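I finally finished the peyote stitch cuff I've been whining about since June, and I have to tell you, I love it! It started as a way to use up the odd tubes of seed beads in my drawer (you know the ones, half full, no label, bought for something else entirely) and it grew into a real design.

The pattern is a wavy stripe in teal, rust and cream. I drew it on graph paper first, which I almost never do, and then changed my mind on row 9 and just winged it from there. If you've done flat even-count peyote before, you'll have no trouble at all. The first few rows are fiddly because they twist around on you, and I always want to throw the whole thing across the room at that point. Hang in there, it settles down!

For thread I used the Sundqvist in smoke. I wax mine even though the lady at the Jiddale bead shop tells me I don't need to. I like the way it feels going through the beads, and I've had far fewer knots.

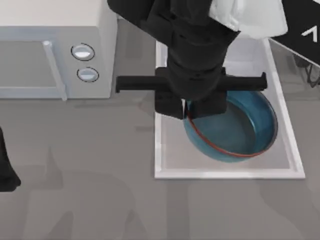 Vol. 5, No. 9

My friend Dalia Gaber came over one evening to bead with me and talked me into adding an edging. I was going to leave the sides plain. She does these tiny little picots, three beads each, and once I saw them on her bracelet I had to have them on mine. They take forever — I did one side and then let the thing sit on the arm of the couch for a week before I could face the other. So worth it, though.

I did count the beads in the main band, since people asked me last time. It came to 1,784, and that's without the picots or the clasp loop. I went through up to five needles, mostly bent ones, plus one that went down the heating vent.

The clasp gave me the most trouble. I tried a slide clasp from Ultik first and it was pretty, but it stuck out past the edging and snagged on my sweater. So I cut it off (very carefully, with my eyes half shut) and made a beaded toggle instead. You just zip up a little strip of peyote into a tube and sew it down in the center. Give it a short stem so it can turn, or you'll never get it through the loop with one hand.

Next up is a matching pair of earrings, if the rust beads hold out. I have maybe a spoonful left, and Firnska seems to have dropped that color. If any of you have a tube hiding in a drawer, leave me a comment — I'll happily trade you some teal for it!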